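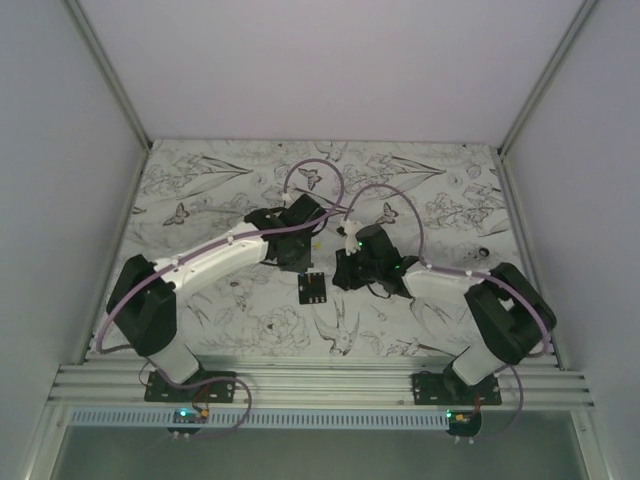 Printed mats on a work surface: fitting and care

Measure the work surface at the front and at the back before cutting. Enclosed bays are seldom square, and a mat cut to the larger figure will ride up against the side walls. Leave a 3 mm gap on each walled side.

Unroll the mat face down and leave it overnight under a flat load. Do not use heat on the curl; a printed face can soften and pick up marks.

Clean the surface underneath with a damp cloth and let it dry. Crumbs and metal chips left under a thin mat show through as bumps within a week.

Fix the back edge first with removable double-sided tape, then smooth toward the front. Keep tape out of the middle, where the mat needs to lift for cleaning.

For a botanical or other line print, wipe with dish soap in water, 5 ml to 300 ml. Alcohol lifts some inks, so test a corner. Scrubbing pads dull the lines.

Put a small board under anything that scratches or drips. A dark board on a white mat also makes pale parts easier to find.

Trim frayed corners to a small radius with sharp scissors.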